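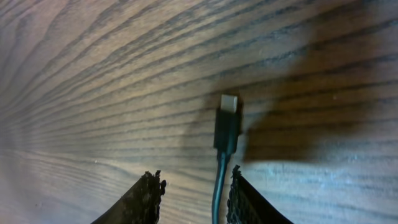 A success rate hides more than it shows, and I think our field should stop putting it in the first line of every abstract. I have worked on cable and connector handling for long enough to have written a few of those abstracts myself, so this is partly a complaint about my own papers.

The result that set me off is the Grastdale report on plugging in phones. It went up in December and has been passed around a good deal. The group trained one policy on 3851 demonstrations of picking up a phone, picking up a charging cable and joining the two on a tabletop. They report that the policy completes the task in 62 per cent of trials. People have read that number in two ways. One camp says it is poor, given that a child can do the same job without looking. The other says it is remarkable for a method with no force sensor at the wrist. I don't think either camp has learned much from it.

Consider what a trial is made of. The gripper has to close on a cord or a plug housing. It has to know which way the connector is facing and how far the plug has rotated in the grasp. A phone has to be held firmly enough that it doesn't slide when pushed. Then the tip has to find an opening a few millimetres high, and after that it has to go in straight. A policy that fails at the grasp every time it fails is a very different thing from one that grasps perfectly and misses the port. Both can score 62 per cent.

Do-yoon Baek made this argument at the Zerkau workshop and put it better than I can. Her proposal was that each trial be labelled with the last stage it reached, by a person watching the wrist video, and that the table of stages be printed before any overall figure. She had done it for her own system, which she calls Kang, and the table was unflattering. Most of Kang's failures came from the plug turning in the fingers after a good grasp. The overall rate had gone up between two versions of the software while that particular failure had become more common. Without the stages she would have called it progress and moved on.

The usual objection is cost. Labelling by hand is slow and dull, and graduate students have better things to do. I have some sympathy, having done 1823 of these clips for an earlier project over one long winter. But the cost is small beside the cost of collecting the demonstrations in the first place, and the evaluation sets are much smaller than the training sets. If a lab can afford thousands of demonstrations, it can afford to look at a few hundred trials properly.

A second objection is more serious. Stages are a story we tell about the task, and a learned policy doesn't have to follow the story. It may nudge the cable before grasping it, or use the table to turn the plug over. Labelling by stage could punish behaviour like that or leave it out altogether. I accept this. My answer is to keep the list short and to allow a label of "other" with a written note, and to publish the notes. In my experience the notes are the part of the evaluation I go back to. 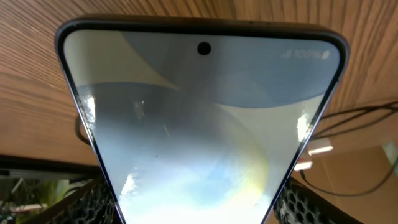

Phones also bring a difficulty of their own that a single rate can't show. The glass reflects whatever is above it, and those reflections move across the screen as the gripper moves. A network trained on wrist cameras can learn to lean on the look of the screen, including whether it is lit and what wallpaper is on it. I would like to know how the Grastdale policy does with the display off, or with a different handset, or near a window on a bright afternoon compared with an overcast one. The report says the lighting was "varied." It doesn't say how, or whether the failures bunched up under one sort of light.

The same goes for the surface underneath. A thin black cord on a table with dark grain is a harder thing to pick out than the same cord on a plain white bench, and the shadow of the arm makes it harder again. Plenty of labs still use the plain white bench. I don't object to that as a starting point, but it belongs in the abstract beside the number. Readers comparing two papers will otherwise assume the benches were alike.

Fingertips get even less attention. Soft lattice pads have become common on small grippers, and they are forgiving when you hold something flat and rigid. They also give under load, so the object can tilt while the plug is being pushed. Some of what gets reported as a perception failure may well be the pad flexing. Our group swapped pads on the Broltard arm halfway through a study and had to throw out 20 trials when we noticed that the two halves didn't match. We should have been recording pad wear from the start, and we now write it down at the beginning of every session.

I am not asking for a new benchmark. We have enough of those, and each one ends up with its own single number at the top of a leaderboard, so the problem just moves house. What I would like is modest. Print the stage table first. State the surface, the lighting and the fingertip material in the same paragraph as the success rate. Release the wrist video for every evaluation trial, failures included, so that somebody who disagrees with the labels can redo them.

Reviewers could bring this about within a year by asking for it. I have started doing so in my own reviews. Two sets of authors have replied that the video was no longer available, and I recommended major revisions both times. A third sent the lot, and on watching it I found that almost half of the failures were the same failure: the tip stopping against the phone just beside the port, with the policy continuing to push. That is a useful thing to know about a method. The authors have since added it to the paper, on page two, with a figure.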